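Home Topics Games Ask Us Grown-ups
Search Mumness Kids Go

How does a robot learn to pick things up?

You learned to pick up a cup when you were tiny. Lots of dropping. Lots of spilling. Robots have to learn too, but they do it a bit differently. They learn from examples.

What's an example?

One go at a job, from start to finish. Say the job is "put the ball on the plate". A person steers the robot arm through it. While that happens a computer saves two things: what the cameras see, and how the arm moves. That's one example. Then you put everything back and do it again. And again!

How many do you need?

Loads. The team at Pekotel collected 653 examples for one job, and that was a small set. Their big set, called Grakum, has 2,000. On a good day they get 123 done before tea time. Arms get tired (the people's arms, the robot's are fine).

Why not just do it once?

Because then the robot only knows that one go. Move the plate a little bit and its stuck. So the team changes things every time. Plate over here, plate over there. Different toy. Different coulour. Lights on, blinds down. After lots and lots of goes, the computer starts to spot what stays the same: find the ball, close the fingers, go to the plate, let go.

Toy food is handy for this. It's light, it's bright, and it doesn't go mouldy.

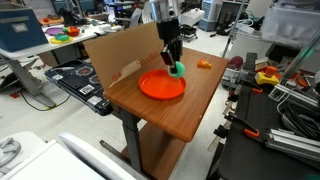
The gripper holding a soft green ball over an orange plate.

What about mistakes?

They happen a lot. Ball rolls off, plate gets bumped. Some teams bin those goes, some keep them in a seperate pile so the robot can learn how to fix a muddle.

Try it at home

Get a friend, 5 small toys and a bowl. Your friend shuts their eyes and is the robot. You steer their hand, no talking. Do it 5 times, moving the bowl each time. Then let them try on their own, eyes still shut. Hard, isn't it?

New word: DATASET. A big collection of examples, all saved together.

Next time: the robot in Toledo that sorts socks.

Contact us | Copyright Mumness | Back to top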